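Keeping share records at home

Household Notes, Ornusgate
Compiled by Selma Trajkovski

A household that owns shares in a few small companies collects more paper than it expects to. Dividend vouchers, trade confirmations, proxy forms and annual reports arrive on different schedules and in different sizes. The method below needs a flat surface, a box file and one evening in February, before the tax forms are due.

Sorting

1. Sort by company first, then by account. A joint account and a single account holding the same stock go in separate folders.

2. Within each folder, put trade confirmations at the back and dividend vouchers at the front. Confirmations are needed only when a holding is sold, but they are needed then without fail.

3. Write the purchase date, share count, price and commission on the inside cover of the folder. Use pencil. Splits and consolidations will change the count and the price per share, and the old figures should stay legible under the new ones.

4. Annual reports can go out for recycling once the next one arrives. Keep any circular that describes a merger, a spin-off or a return of capital, as these affect cost basis.

Paper certificates

Certificates should be stored flat and unfolded in an archival sleeve. Do not laminate them. A transfer agent may refuse a laminated certificate, and a replacement usually means a surety bond. Do not use paper clips, which rust, or rubber bands, which stick to the ink after a few summers. Leave the transfer form on the back unsigned until the day of sale.

Scan both sides and keep the scan somewhere other than the desk where the certificate is kept. Note the certificate number on the folder as well.
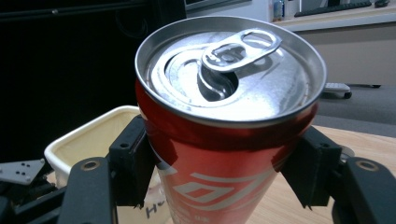
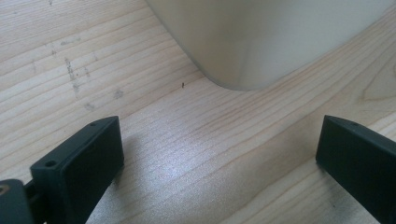
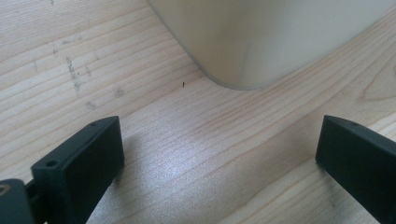 First picture: drink can, tab slightly raised. Second and third: light wood tabletop.

The dividend sheet

One sheet of ruled paper per tax year is enough for 16 holdings. Use 12 columns, one for each month, and enter the net payment in the month the cash arrives. The ex-dividend date does not go on this sheet. Foreign tax withheld goes on a second line under the same entry -- it may be creditable, and it is tedious to reconstruct from bank statements later.

A blank where a payment is normally entered has 2 usual causes. The company has cut the dividend, or the payment went to an old address or a closed bank account. Check the company's announcements before calling the registrar.

Ermanno Palumbo of Birkaston sent in a useful correction to last year's page. His holding in Dervishi moved from one market to another, and the broker's statement began showing it under a new ticker with no purchase history. He now keeps a strip of card in the front of each folder with every name and ticker the company has used.

Reinvested dividends

Treat each reinvestment as a separate purchase, with its own date and price. Fractional shares should be entered to the same number of decimal places the plan statement uses. Rounding them leaves a small difference that carries forward every quarter.

How long to keep it

Trade confirmations: for as long as the shares are held, and then as long as the return for the year of sale can be examined. Proxy forms: until the vote is over. Shred anything with an account number on it.

Next page: filing home insurance papers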